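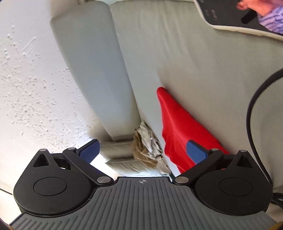
## Muruven hand-held collection: FAQ

**What counts as one example?**
One continuous recording of one task, from the first approach to the release. Stop recording between tasks.

**Should the sofa be cleared first?**
No. Leave cushions, cables, paper and devices where they are. The Priken set is meant to cover cloth handling in ordinary rooms, and a policy trained on bare surfaces does poorly in them.

**How many examples per room?**
15 per object, then move to another room. Change the starting position of the cloth each time.

**Can I keep a failed grasp?**
Yes, if you retry within the same recording. After 2 failed retries, end it and tag it `incomplete`.

**How fast should I move?**
Slower than you would by hand. Fast wrist turns blur the view and break tracking.

**What if a screen shows a person?**
Tag the recording `screen`. Kornton masks tagged recordings before they enter training.

**How large is the current set?**
3,584 accepted examples as of November. Rejected recordings are not counted.

**When do I upload?**
By 10 p.m. on the day of recording, to the Imhof server. Do not rename the files.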